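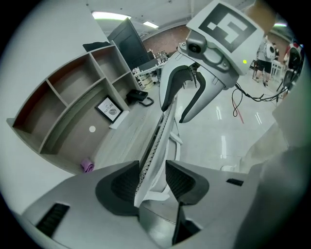
The Hullow Wool Underblanket

Queen, King, Single and King Single. Made to order in our Bokholm workroom.

We have been making the Hullow for a good many winters now, and it is still the thing people ring up about more than anything else we sell. Usually it's someone who slept on one at their sister's place, or at a bed and breakfast up in the hills, and lay there in the morning wondering what on earth was under the sheet. Well, it was probably one of ours!

An underblanket, for those who haven't met one, goes on top of your mattress and underneath your fitted sheet. It isn't a mattress topper in the foam sense and it won't rescue a bed that has gone saggy in the middle (we do get asked, and we'd sooner say so now than have you disappointed). What it does is put a good deep layer of wool between you and the mattress, so that you're warm from below in July and don't wake up clammy in January. Wool is marvellous for that. It takes up moisture and lets it go again, and it keeps its spring for years if you treat it kindly.

What it's made of

The pile is pure Australian wool, 1000 grams to the square metre, knitted into a cotton backing so that it doesn't shed all over your pyjamas. We used to offer a lighter one as well, but so few people chose it, and so many of those wrote back wishing they'd gone for the heavier, that we quietly let it go. The edges are bound in unbleached cotton tape, turned twice and stitched down with a long stitch that gives a little when you haul the thing about on washing day.

The skirt is a stretchy cotton knit and it will go over a mattress up to 40 centimetres deep. If yours is one of those very tall pillow-top affairs, tell us the depth in the order notes and we'll cut a longer skirt at no extra charge. Please measure it with a tape. We have had people go by memory, and memory seems to take a few centimetres off every mattress in the country.

The colour is natural cream and only natural cream. We don't dye the wool or bleach it, so one blanket may be a touch more golden than the next, depending on the clip. If you're ordering two singles for a pair of beds and you'd like them to match, mention it and we'll cut them from the same roll.

Sizes and prices

Single, 92 x 188 cm: $329
King Single, 107 x 203 cm: $395
Queen, 153 x 203 cm: $484
King, 183 x 203 cm: $563

Prices include GST. Postage is free anywhere on the mainland, and $18 to Tasmania and the islands. Odd sizes (caravans, boats, antique beds, cots for very large dogs) can be made from a paper template. Post us the template rather than a sketch, please, with HEAD END written on it in big letters.

Putting it on

Let it out of its bag and give it a good shake outdoors, then leave it over a chair or the clothesline in the shade for an afternoon. It travels rolled up tight and needs a bit of time to loft. You may notice a faint woolly smell for the first few days, rather like a clean jumper, and it goes off by itself with the windows open.

Put it on wool side up, start with the two corners at the head, then work down. Your ordinary fitted sheet goes over the top. If the sheet was already a tight fit you might find yourself wrestling with it, and a sheet one depth larger will save your temper and your fingernails.

Looking after it

Most of the care is just airing. Whenever you change the sheets, fold the underblanket back for an hour and let it breathe. Once a season, take it outside on a dry day with a bit of a breeze and hang it over the line in the shade. A soft brush will lift the pile where you sleep, and turning the blanket head to foot each time keeps the wear even.

When it does need a proper wash, use the wool cycle, cold, with a wool wash such as the Bevan eucalyptus one we stock in the half-litre bottle. Go easy, as a capful is plenty. The Single and King Single will go in an ordinary front loader. The Queen and King are heavy when wet and do better in one of the big machines at the laundromat. Gentle spin, then dry flat or doubled over two lines. No tumble dryer at all, not even on low, not even for ten minutes to finish it off. And no soaking overnight, either.

For small spills, blot first with an old towel and then sponge with cool water and a drop of the same wool wash. A cup of tea in bed comes out very well if you get to it straight away. Red wine is more of an adventure.

A few things people ask

Can I use it with an electric blanket? Yes, with the electric blanket underneath, directly on the mattress, and only if its maker says that's all right. Most of our customers find they stop bothering with it after the first week or so.

Is it too hot for summer? Some leave it on all year and some don't. Marijke Vandenberghe, who started the workroom and still cuts every King herself, has never taken hers off. Her husband would like it noted that he sleeps on the same bed and wasn't consulted.

Do you make pillows? We do, under the Purnach name, with the same wool in a cotton sateen case. They're on their own page, along with the cot underlays and the chair pads.

Will it stop me slipping off an adjustable bed? The standard skirt tends to ride up when the head is raised. Ask for corner straps, $22 the set of four, and they'll hold it nicely.

Ordering and delivery

Each blanket is made after you order it, and that normally takes two weeks, stretching to three once the cold weather arrives. Anyone wanting one for Christmas should have the order in before the end of November, as December fills up with parcels and we close the workroom for a fortnight's rest.

We guarantee the stitching and the backing for 4 years. If a seam goes in that time, send the blanket back clean and dry and we'll mend it, postage on us. After that we'll still mend it, for the cost of the thread and a bit of labour. If you simply don't take to it, you have thirty nights to make up your mind, and we'll refund the lot less the return postage.

Wool samples are free. Send us your address through the contact form and we'll pop a square in the post.

Page last updated October 9, 2026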